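Onville bedding swap back for the winter, doors from 10am

The Onville bedding swap is open again, same hall on Drostovora Road, same long tables, and this time with a proper corner for pillows and cushions. First session was this morning. Queue out past the bike racks by ten, most of it gone by half eleven.

For anyone new to it – you bring clean bedding you don't want, you take bedding you do. No money. No tickets either, after last year's mess with the tickets.

Last winter the swap took in 2693 items and sent out 2657. The few left over went to the animal shelter as usual. Sheets were the big mover, fitted singles above all, then fleece throws. Double duvets came in by the carload and sat there. Same again this year by the look of the back wall.

Pillows are the change. They used to be turned away at the door. Too bulky, too hard to tell how clean they were, and half of them flat as a plate. The swap now takes any pillow with a cover that comes off or a label saying it can go in the machine. Small marks on the cover are fine, stains that have gone through are not. Odd shapes are welcome – wedges, neck rolls, the long ones for sleeping on your side, floor cushions, travel ones.

Beds are being made up too, so people can see how a sheet sits before they take it home. Fleece sheets get the most questions. Do they slip, do they go bobbly, will they fit a deep matress. Answers on the day were: a bit, yes in the end, and check the label.
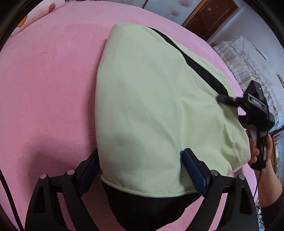 Fleece under a pillow is lovely in January but it wants a cool wash and no softener, wrote Zerouali in the comments on the swap's page, adding that pale covers should go in on their own the first time, whatever the label says. Another comment asked for a basket of spare pillowcases by the door, as the shaped pillows never fit a normal one. That has been passed on. There were 133 pillowcases on the tables at opening, nearly all of them standard size, so the point is a fair one.

The advice on washing got a long thread going underneath. Main things from it, for those who won't scroll:

Pink and red fleece can leave colour on a light cover if either one is damp. Dry both right through before making the bed.

Piped edges fray first. Turn the cover inside out, close the zip, wash at 30.

Foam pillows do not go in the machine at all. Cover only. Air the inside by a window, not on a radiator.

Anything that smells of storage wants a day on the line before it comes to the hall. The tables get warm and the smell spreads to the rest.

Storage is the other worry this year. The swap had the use of two rooms upstairs, now down to one, and pillows eat up space. Bedding firm Sosadik has given 695 vacuum bags, the large zip sort, which should see the sheets and throws through to spring. They're no good for foam, which can come out a funny shape and stay that way. So the pillows will be stacked loose on the shelves, and once the shelves are full the door list closes for pillows until the next session.

Please don't leave bags outside overnight. It happened twice last December, it rained both times and the whole lot had to be thrown.

What's wanted most right now: single fitted sheets, cot blankets, pillowcases in large or odd sizes, mattress protectors in any size at all. What's not: double duvets, curtains (there is a seperate curtain rail at the spring swap), electric blankets, anything with feathers coming out.

Limits are the same as before. Six items in, six items out, a set counts as one if it's tied together. Two pillows at most per household until it's clear how many come in. Families needing a full bed's worth can ask at the side table and won't be asked why.

Sessions run 10am to 1pm, last drop-off at 12.30. Parking is on the road only, the yard is kept clear for deliveries. Step-free way in is round the left side of the hall, ring the bell if the gate is shut. Tea on from half ten, bring your own cup if you can – the hall's dishwasher is still broken.

Dates for the rest of the winter are pinned up in the porch and should be on the swap's page by tonight.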